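Rulta Introduces Two-Arm Bench Kit for Liquid Handling Practice and Method Development

August 5, 2026

Rulta today announced the Tikex Bench Kit, a two-arm robot package for teaching labs, small testing labs and product development groups that want to automate simple work with liquids. Orders open today. The first kits ship in March.

The kit includes two arms, two grippers, a controller, a head-height camera and the Tikex software. It is meant for jobs that are still done by hand in many labs because the volumes are small and the steps change often: picking up a beaker, pouring part of it into another, drawing liquid into a syringe, setting the syringe down where the next person can find it.

Most bench automation is built around fixed racks and a pipetting head. Customers who already own that equipment told Rulta they still had a person standing next to it to handle ordinary glass and plastic ware. Tikex works with containers placed on a plain tabletop. Positions do not have to be marked, and the beakers do not need special holders.

The two arms can carry different grippers. A long-finger gripper is supplied for beakers, bottles and other wide items. A compact gripper with small jaws is supplied for syringes, caps and tubes. Either one fits either arm, and a gripper change takes four screws. 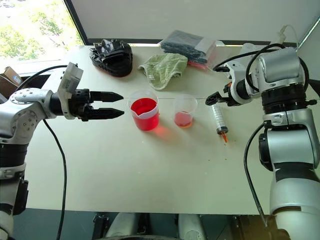
Tikex arms at a table with two measuring beakers and a syringe. The larger beaker holds red liquid.

New tasks are taught by demonstration. An operator guides the arms through the job, and the software records the arm motion together with the camera view. Rulta recommends 115 demonstrations for a pour between two beakers and more for tasks that use a syringe. Recordings can be reviewed, trimmed or deleted before training. All data stays on the customer's own computer unless the customer chooses to move it.

The software comes with 19 starter tasks, including pouring to a graduation line, moving a syringe from table to tray and wiping a small spill with a cloth. Starter tasks can be run as supplied or used as the base for a customer's own version.

Tikex was tested before release at the Hanrahan training lab, where it was set up on a standard table beside a window. Changing daylight caused missed grasps on clear plastic in the early weeks of testing. The release version of the software includes a lighting check that runs at the start of each session and asks the operator to correct the camera exposure if needed.

The kit is not certified for medical use, for sterile work or for flammable liquids. Rulta advises customers to begin with colored water. The arms are not sealed against liquids and should be wiped down after a spill.

Availability

The Tikex Bench Kit is sold direct by Rulta and through Flollitz, which will also handle installation and repair. Installation includes one day of operator training. The standard warranty covers the arms, grippers and controller for seven years. Gripper finger pads are treated as wear parts and are not covered. Replacement pads are sold in sets.

Labs that want to see the kit before ordering can book a demonstration through Flollitz and may bring their own containers.

About Rulta

Rulta makes robot arms, grippers and teaching software for laboratories and light assembly.

About Flollitz

Flollitz distributes and services laboratory equipment.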